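相続の話を少し連投します。きっかけは、親の家の片づけついでに「家族信託にしておけば遺言はいらないですよ」と勧められたこと。本当か？と思って8月から資料を読みあさってました。

勧めてきたのはヴィルバルダという相談窓口。パンフには「認知症になっても安心」「もめない」「まるごとおまかせ」と並んでる。もめない、って誰が保証するんだろう。

まず引っかかったのが「遺言はいらない」の部分。信託契約でカバーできるのは、信託に入れた財産だけ。入れ忘れた口座や、あとから増えた財産は普通に相続の対象になる。年金の受取口座なんかはそもそもそのまま入れられない。遺言、いるじゃないですか。

次に「もめない」。きょうだいの一人が受託者になって、親の家と預金を管理する。残りのきょうだいからは中身が見えにくい。うちの場合、これはむしろ火種だと思う。帳簿をつける義務はあるけど、誰がそれを確認するのかまではパンフに書いてない。

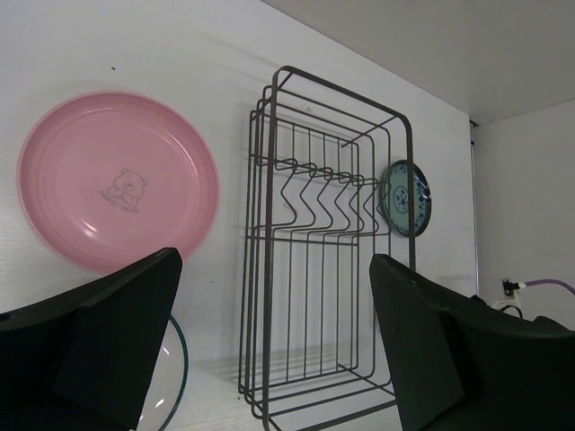
あと遺留分。信託にすれば遺留分を気にしなくていい、みたいな書き方をするサイトをまだ見かけるけど、遺留分逃れとみなされて信託の一部が無効とされた裁判例もある。そこに触れずに勧める記事は、その時点で閉じることにしてる。

費用の話。見積もりは税別61万円。内訳は「コンサルティング一式」が大半で、公正証書の手数料と登記の登録免許税は別。一式って何をしてくれるのかメールで聞いたら、返ってきたのは同じパンフのPDFでした。

カレトラという比較サイトも見た。口コミ300件、ほとんど星5。文面が妙に似てる。「親身に対応していただき」で始まるやつ、数えるのは10件でやめました。

家族信託がダメという話ではないです。賃貸アパートがあって、親の判断力が落ちたあとも修繕や売却が必要になりそうな家なら、検討する意味は十分ある。ただうちは古い持ち家と預金だけ。公正証書遺言と、必要なら任意後見で足りるんじゃないの、というのが今の感触。

これを窓口で言ったら「後見だと家庭裁判所が関わって面倒ですよ」と返された。任意後見なら監督人がつくし、報酬もかかる。それはそう。でも第三者の目が入るのを面倒の一言で片づけられると、こっちは余計に身構える。

とりあえず契約は保留。次は利害関係のない司法書士に、時間制の相談料を払って聞いてくるつもり。質問は三つに絞った。受託者が先に死んだらどうなるか。途中でやめるときの費用はいくらか。遺言だけにした場合と何が違うか。

三つ目に具体的な答えが出てこなかったら、この話は断ります。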